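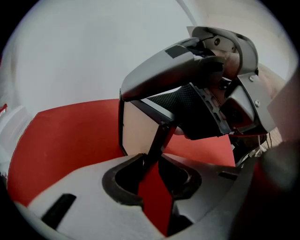
Figure 1. The hand-held gripper in use next to the red work surface.

Open Day at Drorov, Reno
Project report, Introduction to Automation, Grarwood
Group members: Bereket Derese, Floor Verschueren, Bram Kuipers
Handed in June 9, 2020

1. Why we went

Our project all semester has been a small sorting arm that picks up bottle caps and drops them into bins by color. It works on a good day. When our teacher, Mr. Hendriks, told us that Drorov was opening its workshop to school groups in November, we signed up that same afternoon, and so did most of the class. In the end 17 of us went. We wanted to find out how people who do this for a living teach a robot to pick things up, because our way (typing in every angle by hand) was driving us crazy.

2. What we saw

The demonstration was part of a project called Gatchalian, and our guide was Frans Verbeke. He started with the hand-held gripper, and we spent most of our time on it. You hold it by a curved gray handle, and a camera on it records what the gripper is doing while a person does the job. The recordings are then used to train an arm to do the same job. So the person does the teaching by doing the task over and over – no angles to type!

Frans said the team had 347 good recordings of one folding task and wanted 3000 before they would trust the result. For an easier task, picking up a block and setting it down, they had stopped at almost 2000. We had no idea the numbers were that big. Our own arm has been "trained" on whatever Bram had time for at lunch.

Everybody who wanted to got a turn. Floor was the best at it by far. Bereket squeezed too hard at first and shot a wooden block across the room, and got a round of applause. The gripper is heavier than we expected, and after a few minutes you feel it in your wrist.

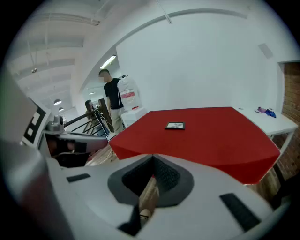
Figure 2. The demonstration table, seen from the gripper. The robot arm is at left and a tablet lies on the red cloth.

The view from the camera surprised us a lot. It is very wide, so straight things like a pipe or the ceiling edge come out bent, but you get the table, the arm and most of the room all at once. There is also a black-and-white square marker in view. Frans explained that markers like it help a computer work out where the camera is. We had used tape crosses for the same purpose on our project and measured from them with a ruler, so we felt pretty clever and pretty silly at the same time.

3. What we asked

Bram asked if a bad recording ruins everything. The answer was no, but a lot of sloppy ones will teach the arm to be sloppy, so somebody has to go through them and throw some out. Floor asked why the table was covered in red. Frans said they change the background now and then so that the arm does not get used to only one.

4. What we are changing in our project

We can't build a gripper like that with our budget. We did come home with things we can do:

Move our camera closer to the claw. It now sits on a shelf and the arm blocks its view half the time.
Replace the tape crosses with printed square markers.
Practice on different backgrounds. Ours has always been the same gray desk.

Bereket has already printed the first markers, and Floor is designing a camera bracket that we hope to try before the final presentation. We would like to thank Frans and everyone at Drorov for having us and for letting us try things ourselves.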